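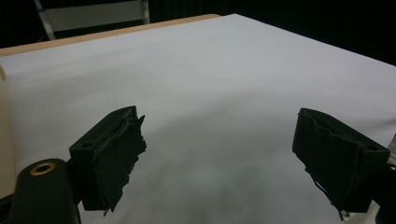 White paper over the checking table, Motari storeroom.

Trernora household goods labelling check
Progress report to Edwards, second instalment
2024-12-26

Where we are

The short version is that the checking is behind, the money is not, and I am less convinced than I was in May that the thing we promised you is the thing worth doing.

You funded us to go through the donated kitchen and household stock at Motari, work out which packages carry instructions a person could follow in English, and write a plain shelf tag for the ones that don't. The stock list we inherited from Sisia has 522 lines on it. We have checked 218. Your agreement with us says the whole list would be finished by now, so I won't dress that up.

Part of the delay is the list itself. It was typed from delivery dockets, and a docket doesn't care whether two lines are the same item in different colours. We have found repeats, lines with no stock behind them, and stock with no line. I asked for the list to be cleaned before we started and was told it had been. I'd suggest treating the total as a rough idea of how much paper there is, and not as a count of what is on the shelves.

The checking table

The first instalment paid for the table setup, which is a large sheet of white paper over the top. We budgeted for a proper mat and a magnifying lamp as well. The lamp was bought. The mat wasn't, as the paper does the job and can be thrown out when it gets marked. Small dark print is easier to read with plain white behind the package, and a checker can write a line number on the paper in pencil beside the item.

I did query whether the lamp was needed and I still do. It gets used for the very small print, but most of our trouble is with print that is perfectly readable and makes no sense. A lamp is no help with that.

What the packages say

We sort each package into one of three groups: clear, partly clear, and no use. The first and last take almost no time. The middle group takes nearly all of it, and it is much bigger than the proposal allowed for. The proposal assumed that a package either had English on it or didn't. I wrote that sentence, and it was wrong.

Cartons in the middle group tend to have English that starts well and then wanders off. A red-and-yellow one we had on the table is a fair sample. It has a narrow blue strip with WARM TIPS: in white, which I take to be a polite way of saying "read this first". Next to the strip come two numbered lines, one starting 1/HEATING USE and the other 2/CAN BE IN THE SEA. There are Chinese characters on it too, and the letters PE in a circle. The PE mark is the most useful thing there to anyone wondering what the material is, and it is printed sideways.

The advice we were given at the start was to guess the sense and write the tag. I am not happy with that. If a line mentions heating, a wrong guess could have someone putting plastic where it shouldn't go, and the tag will have our name on it. We have stopped guessing. Anything that mentions heat, sealing or food contact is now held for someone who can read the original wording, and those packages sit on a separate shelf until that happens. It slows us down. I would sooner report a slow number than a quick one we can't stand behind.
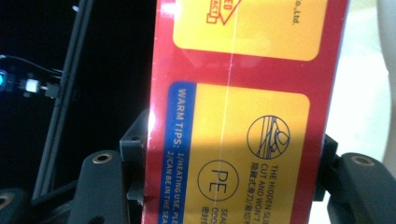
Shelf tags

We have written 50 tags. They are short, in large type, and say what the item is, what it is made of where the package tells us, and one line on use. They were put up at the Motari end of the storeroom first.

I can't tell you whether they work. The Sisia summary you will have seen says the tags "have been well received", and I don't know what that rests on. We didn't survey anyone. A few people said they liked them. One asked why the tag was longer than the instructions. Several tags have been moved to the wrong shelf, where they are worse than no tag at all, and we've started fixing them with a clip instead of tape.

Spending

We have spent over 2,000 dollars of the grant, mostly on paid checking hours, then the lamp, card, clips and printing. Receipts are in the folder that goes with this report. The mat money is unspent and I'd like your okay to put it towards reading the held packages. If you would prefer it returned, tell us and we'll return it.

What I don't accept from the last review

The last review suggested photographing every package and doing the checking from the pictures, off site. I remain doubtful. Cartons are glossy, light bounces off them, and the line you need is often around the corner or along the side. With the item in your hand you turn it over and you're done. Photos are fine as a record for the tags and we'll go on keeping some. I don't believe they will save checking hours, and I haven't seen figures from anyone showing that they do.

Next period

Clean the list properly, starting with the repeats.
Clear the held shelf before any new lines are opened.
Finish the kitchen section and leave bathroom and laundry until the list is fixed.
Ask people using the storeroom two questions about the tags, and write down the answers including the rude ones.

I am not offering a new finish date until the list has been cleaned. The last one was worked out from a number we now know to be unreliable.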